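5 December 2012

The water softener in this house is an older Purves unit with a mechanical timer. It regenerates every sixth night whether the resin needs it or not. I have been meaning to measure what it does since we moved in, and in November I finally bought a drop-count titration kit and kept a log.

Some background on units. Hardness is reported either in grains per gallon or in milligrams per liter as calcium carbonate. One grain per gallon is 17.1 mg/L. My kit works in grains, one drop per grain, and the county report works in mg/L, so every figure in my notebook got written down twice until I put the conversion in a spreadsheet.

Raw water, taken at the outdoor spigot upstream of the softener, came in at 11 grains. I repeated it on three different days and never saw more than one drop of difference. That is 188 mg/L, which most charts call very hard. The county report gives 132 mg/L for the whole district, but it is an average over several wells and I assume we sit at the bad end of it.

Softened water, kitchen cold tap, the morning after regeneration: the sample turned blue on the first drop, so less than one grain. Day two, same. Day three, same. Day four was 2 grains. Day five was 6. By the evening before the next cycle it was 9, and at that point the softener is a decorative tank.

So the resin is exhausted well before the timer fires. There are three possible causes, and they are easy to mix up:

- The timer interval is too long for the household's water use.
- The salt dose is too low, so the resin never gets back to full capacity.
- The resin itself is worn out or fouled with iron.

I read the water meter morning and evening for two weeks to rule the first one in or out. Our use is higher than the number on the sticker inside the Purves lid, which was filled in by a previous owner in pencil. That explains part of the shortfall. It doesn't explain all of it. On the meter figures I should have been getting nearly five full days.

The salt dose is set with a small cam behind the timer face. Mine was on the lowest notch. Low doses are more efficient per pound of salt, and the manual recommends them, but the manual also assumes an interval short enough to match. I moved it up two notches and left the interval alone for one cycle so that I was changing one thing at a time. Day four came back under a grain. Day five was 3.

Then I shortened the interval to five days. Under one grain on every test since, with the extra salt working out to one additional 50 pound bag every couple of months. I can live with that.

The other thing I wanted to know was how much of the film on our dishes was hardness and how much was detergent. We wash a lot by hand, particularly the large basins and the plastic plates that don't do well in the machine. Hard water and soap make a gray scum that clings to plastic and dulls metal, and it builds up so slowly that you stop noticing it.

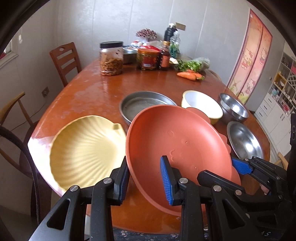
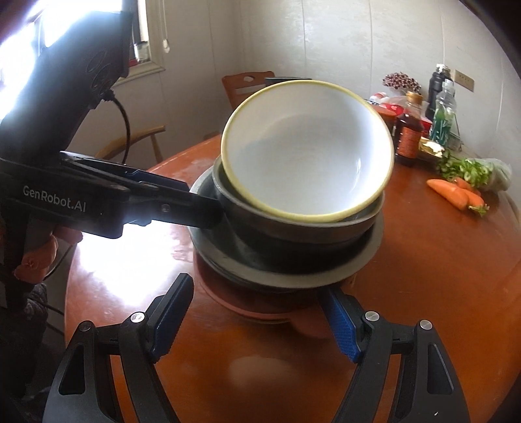
I had been using Gondeo dish soap at the dose I settled on years ago in an apartment with much harder water. With the softener working properly that dose is far too high - the suds don't rinse off and you end up using twice the water. I cut it by half, then by half again. It still cleans. For the dishwasher I dropped the separate rinse aid for a week to see what would happen, got spots on the glasses, and put it back.

Old scale is a separate problem, and soft water will not remove it in any useful amount of time. I used a citric acid solution, one tablespoon to a quart of warm water, left for twenty minutes. Don't do this on bare aluminum without testing a corner first, as it can leave the surface darker or lighter than it was.

Remaining items:

1. Test the resin for iron. I have the Grokar test strips but they expired last year, so new ones are on order.
2. Price a metered valve head. Justen makes one that is supposed to fit the Purves tank thread with an adapter ring. A metered head regenerates by gallons used, and most of the above would stop mattering.
3. Clean the brine tank. There is a crust at the bottom that I have been ignoring.

I will post the strip results when I have them. The spreadsheet is a mess but I can put that up too if anyone wants it.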